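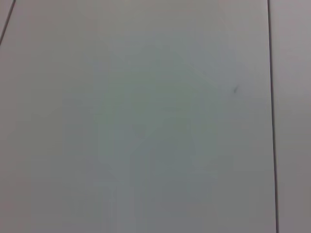 Pale grey panel, close up, with the seam down the right side. Matte face.

October, a bit after 4 in the afternoon

Kettle on, stool found, notes being written while I still remember them. I've been meaning to put down something proper about the panels ever since we moved the Oltum job into the back bay, and it keeps getting pushed aside by more exciting things, so please forgive the length of this one. Skip to the part about the joints if you're in a hurry.

The colour first. We've all been calling it "the grey" as though there were only one, and I've done it as much as anyone. Get your nose right up to a panel, though, and it wanders. The middle looks a touch darker and cooler to me, with a faint green in it, and the outer parts go lighter and warmer, nearly lavender in places. I spent far too long this afternoon wondering whether that's the finish or the light, and I still don't know. The strip on the far side of the seam looks warmer again, a little mauve. If it is the finish, we ought to find out before we order the rest from Navarrete. If it's only the light, I'll have wasted a cup of tea on it and no harm done. I'd like to look again first thing in the morning with the overhead lights off and the roller door up, and I'd love a second pair of eyes from anyone who's in early.

Now the joints. The seam down the right is the sort I was hoping for – narrow, crisp and dark, and the two faces look flush across it. It does lean. Only very slightly, drifting to the right as it goes down, and I can't say from a close view whether the joint is out of true or whether it's just the angle. I haven't put the long level on it yet. My plan is to measure the gap at the top and bottom, write both numbers on masking tape and stick the tape beside the joint, so we're not all measuring the same thing over and over (we did that with the Lerner benches and ended up with three different answers, all of them confidently underlined).

For anyone who missed the chat over lunch, I'd call a joint good if the gap stays under 2 mm and a fingernail doesn't catch going across in either direction. Anything worse gets eased and reset before we go on to the next one. Please don't fill gaps to hide them. Filler always dries a different colour from the panel, and with a grey this fussy it would show from the doorway.

Cleaning, while I think of it. A matte face like this one shows greasy fingers terribly, so cotton gloves for handling, and the soft cloths from the drawer under the vise. The blue scourers are for the sink! I tried a drop of the Jullen cleaner on an offcut and it dried without a ring, but I've only done the one patch and wouldn't call that a test. If somebody has a spare hour, a fair trial would be 8 small squares on the offcut, half wiped straight away and half left overnight, with the date pencilled on the back.

Still to do:
Look at the colour again in daylight
Long level on the seam, gap top and bottom
Ring Navarrete about batch numbers
Find the other box of cotton gloves (last seen near the paint shelf, around 300 of them, so it can't be hard to spot)

I also want to look at where the second seam runs off diagonally at the upper left corner. I only got a glimpse of it and would like to see the whole length before deciding whether it needs a going-over too. Leaving the step stool out for that, so mind your shins.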